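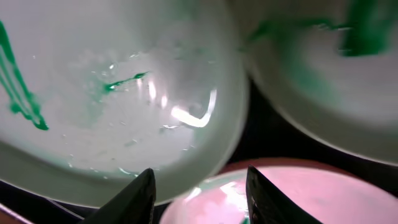
Village Hall Meetings Bookings Allotments Contact

Parish > Pastwood Hall Association > Minutes > October

Pastwood Hall Association
Minutes of the October meeting, held in the small room at 7.30pm

Present: the chair, the secretary, the bookings officer and five other members. Apologies had been received from the allotments representative.

1. Minutes of the last meeting
Agreed as a correct record, with one change. Under item 4, "east gutter" should read "west gutter". The secretary will alter the file copy.

2. Matters arising
The side gate has been rehung and now closes without lifting. The bolt is still stiff. The noticeboard key is missing again and a new one will be cut.

The letter to the county about the blocked drain at the top of the lane has had no answer. The secretary will write again and send photographs of the standing water after the next heavy rain.

3. Heating
The boiler failed twice in September, both times on an evening with a booking. Kuusk came out on each occasion and reset it. Their engineer's view is that the pump is worn and that it will go on cutting out until it is changed. They have quoted for a new pump and fitting. A second quote from Zorex was tabled. It came out lower but left out the draining and refilling of the system, and did not say how long the work would take.

There was a long discussion. One member thought the whole boiler should be replaced while the grant scheme is open. The chair said that a full replacement would cost well over the 2,000 set aside for the building this year, and that the grant would not be decided until spring. It was felt the hall could not go through a winter as things are, with the lunch club and the toddler group both in during the mornings.

Agreed: to accept the Kuusk quote for the pump, the work to be done in half term when the hall is least used. The secretary will ask for the grant forms all the same.

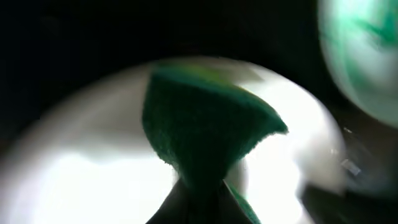
The bookings officer asked that hirers be told in advance that there will be no hot water while the system is drained. A notice will go on the door and on the kitchen hatch.

4. Kitchen
The cupboard doors under the worktop have been put back on. The urn takes too long to boil and is furred up inside. It will be descaled before anyone looks at buying another. Two members offered to sort the crockery, as the plates have become mixed with those belonging to the bowls club.

The rota for cleaning the kitchen after private hire is not working. On several mornings the lunch club has arrived to find bins full and the floor sticky. Agreed: the deposit will be held back where the kitchen is left dirty, and the booking form will be changed to say so plainly.

5. Bookings and charges
The main hall was let for 88 hours in September, up on the year before. Most of the rise is from the new dance class. The Ivia choir has asked for a regular evening slot up to Christmas and would like to leave its folding stands in the store. The slot was agreed. The stands were not, as the store is already full and the fire exit has to be kept clear.

Hourly charges were last put up two years ago. A small rise was proposed from January, with regular users kept at the present rate until Easter. Carried, with one against. The member voting against asked for it to be noted that the toddler group has no spare funds and should be looked at separately.

6. Car park
The white lines have nearly gone and cars are being left across the ramp. Repainting was put off until dry weather. Cones will be used for larger events. A complaint from a neighbour about engines left running late at night was read out. The bookings officer will speak to the hirer concerned and reply to the neighbour.

7. Winter fair
The fair will be held in the main hall as last year. Tables will be let at 8 pounds each, payable on booking. The raffle licence is in order. More help is wanted with setting up and with the tea bar. The school has asked to run a stall and was given the place by the stage steps.

8. Any other business
The clock in the main hall is slow and needs a battery. A lost umbrella and a child's coat are in the office.

The meeting closed at 9.10pm. The next meeting will be in November, in the small room, at the same time.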